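Home | Syllabus | Notes | Labs | Field Visits | Contact

Notes for Week 4: What we saw at the Fulo open day
Posted in May by the course instructor

Okay, so these are my cleaned-up notes from Friday's trip to Fulo's place in Altalville. If you missed the bus, read them before lab, and if you came along, read them anyway (I saw how many of you were at the snack table during the second talk!).

First, the big question the guides kept coming back to: how do you get a robot to do something fiddly with its hands? You can write out every move in code, and people did that for years, and it works fine as long as the part always shows up in the same spot. Move the part an inch and the whole thing falls over. The other way is to have a person do the job lots of times, record it, and let the robot learn from the recordings. That's called learning from demonstration, and it's the part of the course we're starting now.

Fulo told us their set for one desk task is up to 1378 recordings. One task! They throw out the ones where the person fumbles or stops halfway, and on the day we were there they'd kept 67 from the morning. I asked if they keep the fumbles anywhere and they do, in a separate folder, so a later model can learn what going wrong looks like. Write that down, we'll come back to it when we talk about the Delorme readings.

A few words you'll need for the quiz-free discussion on this (yes, it's still quiz-free):

Demonstration: one full run of a task by a person, start to finish.
Bimanual: done with both hands working together.
End effector: whatever is at the end of the arm and touches the world. Could be a gripper, a suction cup, a paint nozzle.
Grasp point: the place on the object where you take hold of it.
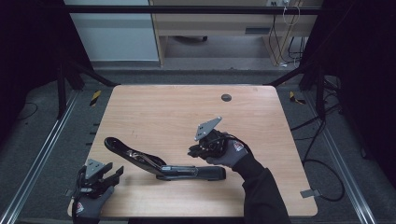 Bimanual tasks were my favorite stop of the day, and I could have stayed there all afternoon. With one hand you mostly have to worry about where to grab. With two, each hand has to make sense next to what the other one is doing, and the timing matters too. Look at how the grippers come at the stapler from opposite sides, one held up over the table and the other pointing in from the lower left. The stapler is hinged and lying open on its side, so think about where your grasp points would go, and what the loose arm does if you only hold the base.

For lab, get into groups of 2 and pick something hinged from your own desk. Sketch your grasp points for each hand, then swap with another group and try to follow their sketch without talking. Bring the sketches to class, messy is fine.

Related notes
Week 3: Sensors and what they miss
Week 5: Reading guide for Delorme
Field visit: The Irkwood sorting line
Lab sheet: Hinges, lids and drawers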